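Ticket n° 59 : le bras droit s'arrête au-dessus de la boîte (démo portes ouvertes)

Ouvert par : Lăcrămioara Ghiță
Catégorie : cellule deux bras / mise en boîte
Priorité : haute jusqu'à la visite, normale après
État : résolu, à surveiller
11 commentaires · 4 partages

Bonjour à tous, je mets tout dans un seul ticket parce que j'ai commencé à écrire sur trois bouts de papier et que j'en ai déjà perdu un. Les heures manquent par endroits, pardon d'avance.

Le contexte pour ceux de Ritwood qui n'étaient pas dans la boucle : la journée portes ouvertes de l'atelier tombe le vendredi 12 mars, et on a promis aux visiteurs une mise en boîte avec les deux bras. La boîte noire avec sa mousse blanche, l'objet qu'on pose dans l'empreinte, le couvercle à fenêtre par-dessus, et on recommence. Rien de spectaculaire sur le papier, mais c'est le genre de chose que les gens adorent regarder (les enfants surtout, mais pas seulement, j'ai vu des chefs d'atelier rester plantés devant bien plus longtemps qu'eux).

Le problème

En répétition, le bras gauche fait son travail sans broncher. Le bras droit, lui, descend vers la mousse, ralentit, et s'arrête net juste avant de lâcher. Message du superviseur Plolano : « effort hors tolérance, axe poignet ». Je réarme, ça repart, et deux cycles plus tard, même chose. Sur les 20 cycles de la première série, j'en ai perdu 4. Pour un essai dans notre coin, ça passerait. Devant une salle pleine, quatre arrêts avec le bip et tout le monde qui se retourne vers moi, non merci !

Je précise que le programme est celui qu'on a rapporté de chez Kudlow en juin, avec les points repris un par un pour notre table. Donc un programme qui a tourné ailleurs, sur une cellule du même type, sans qu'on ait noté ce défaut. Ça ne prouve rien, mais c'est pour ça que je ne me suis pas jetée tout de suite sur le code.

Ce que j'ai essayé en premier (et qui n'a rien donné)

J'ai redémarré le superviseur. Oui, je sais, mais il faut bien commencer quelque part.

J'ai baissé la vitesse d'approche. Le bras s'arrête quand même, simplement il y va plus lentement, et on a le temps de voir venir la déception.

J'ai échangé la boîte contre une autre du même lot. Pareil. J'ai ensuite remis la première pour ne pas mélanger deux changements à la fois, conseil de Paraschiva que je suis désormais religieusement.

J'ai refait le zéro du doigt droit. Là j'ai cru tenir quelque chose : sept cycles propres d'affilée, j'étais ravie, j'ai même écrit « c'est bon » sur la messagerie. Au huitième, arrêt. J'ai effacé mon message, mais évidemment tout le monde l'avait lu.

Réponse de Paraschiva Hodoroagă

« Lăcră, avant de toucher aux seuils, regarde où est posée la boîte et pas où tu crois qu'elle est posée. Le bras n'a aucun moyen de savoir que tu l'as bougée de quelques millimètres en rangeant. Et regarde l'angle de l'objet au moment de la prise. S'il est pris de travers, il arrive de travers dans la mousse, il frotte sur le bord de l'empreinte, et le poignet se plaint. Pour moi ton message d'effort dit la vérité. »

Elle avait raison sur un point au moins : je posais tout à l'œil. Le couvercle à gauche, la boîte au milieu, l'objet à droite, et en avant. À force de répéter, je m'étais persuadée que je les reposais toujours pareil. J'ai donc remis les pièces comme je les mets d'habitude, sans m'appliquer, exprès, et j'ai arrêté les bras avant la prise pour vérifier les positions.
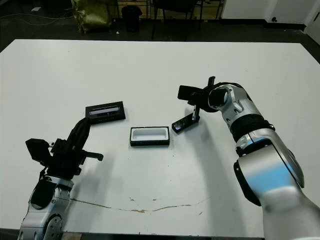 Suite du diagnostic, cette fois avec une règle

J'ai repris le point de prise à droite et je l'ai comparé à ce que je faisais avec mes mains. Résultat, la boîte était bien alignée sur le bord de la table (elle, je la pose correctement, petite fierté), mais l'objet de droite changeait d'angle à chaque tour. Je le lâche comme on lâche un trousseau de clés en rentrant chez soi. La pince le serre quand même, elle est assez tolérante pour ça, sauf qu'elle le garde dans la position où elle l'a trouvé.

J'ai fait deux séries pour être sûre :

- objet posé contre la règle, toujours dans le même sens : aucun arrêt ;
- objet posé à la va-vite : arrêt au troisième cycle, puis encore au cinquième.

Je n'ai pas poursuivi la seconde série, j'avais ma réponse et il me restait encore le café à commander pour les visiteurs.

Question de l'équipe Sârbu (reçue par mail, je recopie)

« Pourquoi ne pas augmenter la tolérance d'effort ? Chez nous on l'a fait et on n'a plus d'arrêts. »

J'y ai pensé très fort, je ne vais pas mentir. Paraschiva est contre, et après en avoir parlé un bon moment au téléphone je suis contre aussi. Si on monte le seuil, le bras va appuyer plus fort sur une pièce mal engagée, et la mousse va finir par se marquer. Or les visiteurs auront envie de regarder la boîte de près une fois la démo terminée. Et puis j'aime autant que le bras soit un peu susceptible un jour où la salle est remplie de gens, même derrière le ruban.

La correction appliquée

1. J'ai fabriqué un gabarit de pose en carton épais avec trois découpes, une par pièce. On le met sur la table, on pose les pièces, on le retire. Le carton vient d'une boîte de rames de papier, budget zéro.

2. J'ai réappris le point de prise de l'objet avec la pièce placée au gabarit. Le nouveau point est enregistré à part, je n'ai pas écrasé l'ancien.

3. J'ai ajouté une courte pause au-dessus de la mousse avant la descente finale. À vrai dire elle ne sert presque à rien côté mécanique, mais elle laisse le temps de dire aux gens « regardez, il va le poser », et ça, pour une démo, c'est de l'or.

4. J'ai laissé les seuils d'effort à leur valeur d'origine. Merci de ne pas y toucher, même avec de bonnes intentions.

Après ça, nouvelle série de 20 cycles : zéro arrêt. J'en ai refait une autre dans la foulée, parce que mon histoire du « c'est bon » m'était restée en travers de la gorge. Zéro arrêt aussi !

Consignes pour celui ou celle qui tiendra la cellule

Le gabarit reste sous le pupitre, côté bouton d'arrêt. On l'enlève avant de lancer le cycle (je l'ai oublié une fois, le bras gauche a essayé de saisir le couvercle à travers le carton, il s'est arrêté tout seul et moi aussi).

Un visiteur va forcément demander à poser l'objet lui-même. On peut dire oui, cellule arrêtée, avec le gabarit en place. C'est même le meilleur moment de la visite.

En cas d'arrêt malgré tout : on réarme, on ouvre la pince, on replace les trois pièces, on repart du début. Pas de reprise au milieu du cycle, le programme ne l'aime pas du tout.

Le jour même

J'ajoute ça après coup, la voix cassée mais contente. On a fait tourner la cellule toute la journée, avec des pauses quand il n'y avait plus personne. Il y a eu un seul arrêt, en milieu de matinée, et je sais très bien pourquoi : une dame très sympathique voulait voir si « la machine comprendrait toute seule », et je l'ai laissée tourner l'objet d'un quart de tour. La machine n'a pas compris. Elle s'est arrêtée au-dessus de la mousse, message d'effort, exactement comme en répétition. J'ai pu expliquer à tout le groupe ce qui venait de se passer, et c'est là que j'ai eu le plus de questions de toute la journée. On m'a demandé si le bras « sentait » l'objet, combien de temps il faut pour lui apprendre un geste, et s'il savait plier des chaussettes.

Paraschiva s'était installée près du pupitre l'après-midi et elle a refait la démonstration de l'arrêt volontairement, deux fois, tellement ça plaisait. Du coup on se demande s'il ne faudrait pas la garder dans le déroulé de la prochaine visite : une pose correcte, une pose de travers, et on compare.

Ce qui reste ouvert

Le gabarit en carton commence à fatiguer dans les coins. J'aimerais le refaire en quelque chose de plus solide, si quelqu'un a une chute de plastique à donner, je prends.

Je n'ai toujours pas compris mes sept cycles propres après la remise à zéro du doigt. Paraschiva dit que c'est la chance, moi je trouve que sept, c'est beaucoup de chance. Si ça se reproduit ailleurs, mettez-le ici plutôt que dans un nouveau ticket.

Le journal Plolano de la première série n'a pas été conservé, je l'ai écrasé en redémarrant. Pour les suivantes, je les exporte avant de toucher à quoi que ce soit.

Je passe le ticket en « résolu, à surveiller » et je rends la clé du pupitre à Paraschiva lundi.

Tickets récents

- Pupitre Plolano : l'écran reste en veille après réarmement
- Programme Kudlow : liste des points repris pour notre table
- Ruban de sécurité trop court côté entrée
- Demande Sârbu : prêt de boîtes pour essais
- Ritwood : accès au dossier partagé des démos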